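Household Organization, Unit 4 handout: Sorting small things into bins
Instructor: Kiều Huỳnh
January 2025

Read this before the session. It replaces the older handout, which leaned too hard on the Drosen method and took its claims at face value.

1. What the method says

Drosen's rule is short. One kind of thing per container, containers side by side, nothing stacked. The booklet promises that a household will keep this up once it has been shown how. I have my doubts about the last part. The rule is easy to follow on the first day, when everything is already out on the table and you are paying attention. It says very little about the day the dishwasher is emptied by someone who wasn't in the class.

Flatware is the usual test case, and a fair one. The pieces are long, they slide, and most homes own several kinds that don't match each other.

2. Kind, or use?

Before you sort anything you have to decide what counts as a kind. By shape, chopsticks go with chopsticks and soup spoons with soup spoons. By use, a pair of chopsticks and a soup spoon belong together, because that is how the table gets set for noodles. Drosen sorts by shape and doesn't argue the case. Ciruvura, in the second reading, sorts by meal and doesn't argue it either.

Cheng-en Man tried both at home for 15 days each and preferred sorting by meal, but he lives with one other person and they eat the same dinner. I wouldn't build a rule on it.

3. Three bins

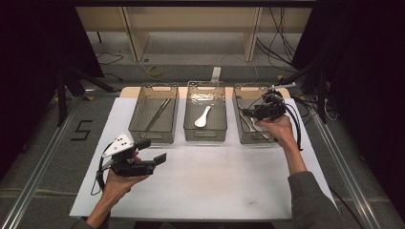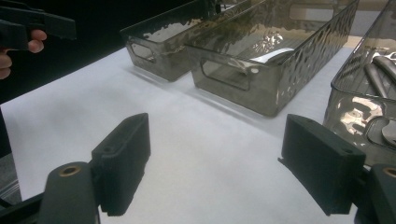
Three bins of see-through gray-brown plastic on a white work surface.

Now the material. Tinted plastic is sold as the best of both: you can tell what's inside, and the shelf still looks calm. I think that's half true. A dark utensil in a smoky bin on a low shelf is hard to make out, and people who can't make it out will pull the bin down and rummage. If you want to see the contents, buy clear. If you want to hide them, buy solid and put on a label. The dimpled finish does have one point in its favor – it doesn't show fingerprints the way smooth plastic does.

Handle cutouts are worth having. Check that your own fingers fit through before you buy more than one. Check also that the opening sits well above the bottom, or small items will find their way out when the bin is tipped.

4. Gaps

Leave a little space between neighboring bins. The Ó Dálaigh reading calls this wasted room and wants everything pushed tight. Try lifting the middle one of a tight row with one hand and see what you think.

In a drawer the gap is a nuisance, as the bins wander every time it is opened. A strip of shelf liner underneath will hold them.

5. How much bin for how little stuff

The weakest part of the whole approach, to my mind. A single spoon does not need a basket. In class we start with very few pieces so the sorting decision is plain, and students go home and buy storage on the same scale. Zornitz puts the average kitchen at 62 pieces of flatware but doesn't say whose kitchens were looked at, so treat the figure with care. Count your own.

Long pieces laid on a slant use up more floor than they should. Measure the longest thing you own and compare it with the inside length of the bin. The number on the tag is usually the outside.

6. For next time

Choose one drawer. Empty it, sort it by shape, and live with it for a week. Then sort it by meal and do the same. Write 300 words on which one held up, and say who else uses the drawer. "It looked nicer" is not a finding.

Bring the measurements too, inside length and width, in inches. Ciruvura chapter 2 is required for February; the Drosen booklet is optional.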